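Continuous footway

A continuous footway is a pavement that carries on across the mouth of a side road without a change of level or of surface. Drivers who want to enter or leave the side road must cross the footway, and people on foot do not step down into a carriageway. In some countries the same arrangement is called an exit construction, and in older texts it is called a through pavement.

Description

In the usual form the kerb of the main road runs straight past the junction. The carriageway of the side road ends at a ramp, rises to the level of the footway, and falls again by a second ramp on the other side. The paving of the footway is laid through without interruption, and road markings are not placed on it. The ramps are short and steep, so that a driver has to slow down almost to walking speed.

The form must be distinguished from the raised table, or raised crossing. There the carriageway is also lifted, but it keeps its asphalt surface and often its give-way lines, and it still looks like a road. Many schemes that are described as continuous footways are in fact raised tables of this kind, and surveys which mix the two types are difficult to compare.
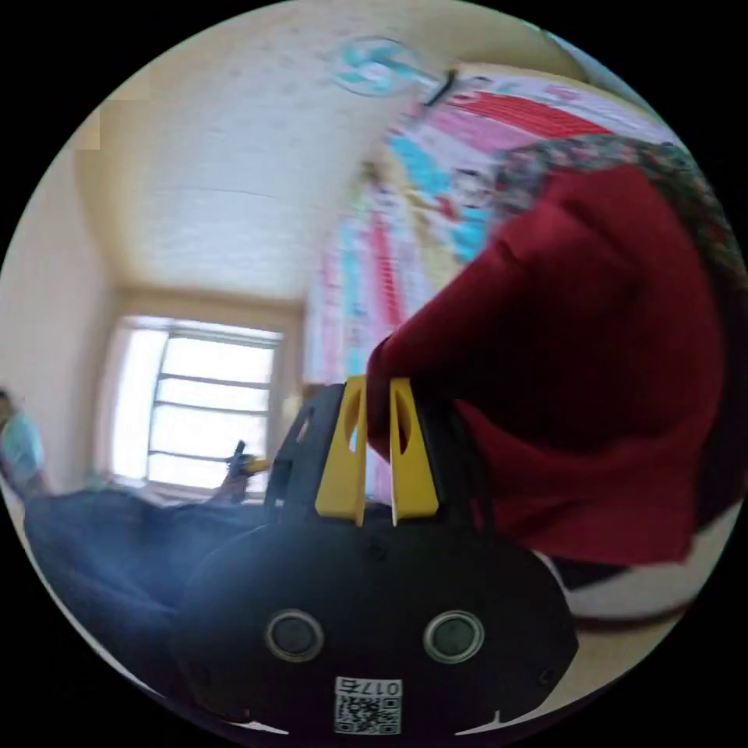

Hand-held gripper with yellow fingers, closing on a dark red cloth.

Use in Vaststead

The town of Vaststead has used the form since the rebuilding of Plevance Road, a shopping street with many small side turnings. The first programme treated 11 junctions. At 8 of them the full form was built, with the paving carried through. The others received raised tables, as large delivery vehicles needed to turn there and the ramps would have been too short.

A count was made in May at the busiest of the junctions, the corner of Ramance Lane, where 3,547 people crossed the side road on foot in one day. The report of the count noted that most drivers waited when a person was already on the crossing, but that fewer waited when the person was still approaching it. It recommended narrower entries for later works. Two junctions were rebuilt afterwards with a smaller corner radius.

The paving blocks were supplied by the firm Mahmoud, which also made the ramp units. The units are precast and can be lifted out when there is work on pipes below the street. After some early repairs were done with asphalt, the town made it a condition of its street works permits that the original blocks have to be put back.

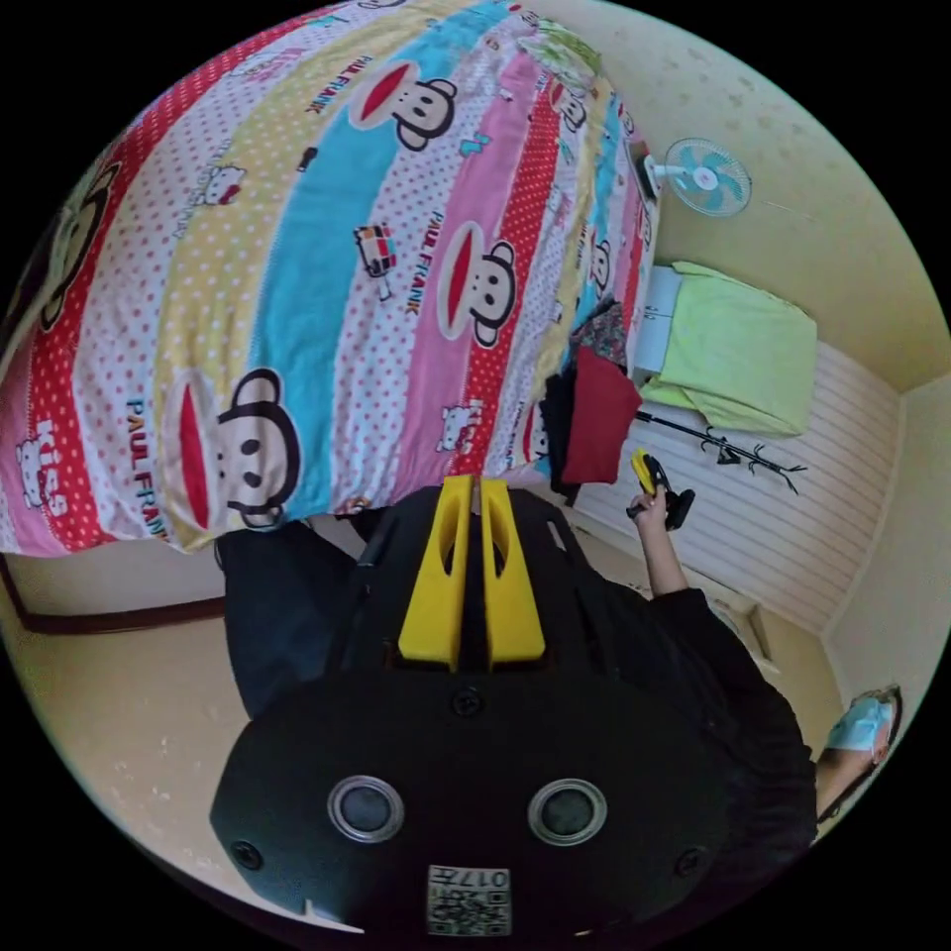
Criticism

The main objection comes from blind and partially sighted people. A kerb edge tells a cane user where the footway ends, and where this edge is absent the person may enter the path of vehicles without knowing it. Opinions differ on whether tactile paving should be placed at the two sides of the side road. With it, the crossing is easier to find, but drivers may read the paving as a sign that the footway stops there.

A second objection concerns side roads with heavy traffic. The form depends on drivers giving way, and on a busy side road there may be a queue standing across the footway for much of the day. For this reason it is mostly used on minor residential streets, access roads and service yards.

See also

Raised table
Side road entry treatment
Corner radius
Tactile paving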